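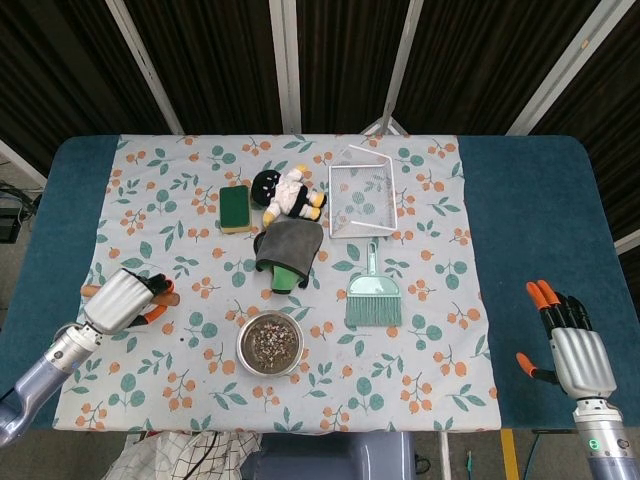
By Satish Kulkarni, Eller Trail Holidays
LARNVILLE, July

Eller Trail Holidays is adding a guided hut-to-hut walk on the Bridusau ridge to its summer list. 2 days, one night, small groups. Bookings open Sunday at 9 a.m.

The route starts from the lower parking lot at Bridusau and climbs to just over 2000 meters by the first afternoon. Roughly 16 miles in all, most of it on good path. One steep section below the Iyengar Hut, fixed chain, no ropes needed. Walkers sleep at the hut, dinner and breakfast included, then come down the east side through the larch woods to the bus stop at Larnville.

"We've had people asking for this one for years," said lead guide Maren Iyengar, whose grandfather built the hut. "The east side is quiet. You might not meet anyone till the woods."

Minimum age is 18. Walkers should be OK with a full day on their feet and a long descent the next morning, knees permitting. No climbing experience needed. Boots with ankle support, rain shell, sleeping bag liner, headlamp. Poles can be borrowed from the Larnville office, ask when booking.

Departures run weekly through the end of the season, weather allowing. If the guide calls a trip off the night before, walkers can move to any later date or get there money back. Lunch is not included on either day. Shop in Larnville opens early, sandwiches and fruit.

Luggage transfer not availble on this route. Bags can be left at the office overnight, no charge.

Press contact: Satish Kulkarni, Eller Trail Holidays, Larnville office. Route map on request.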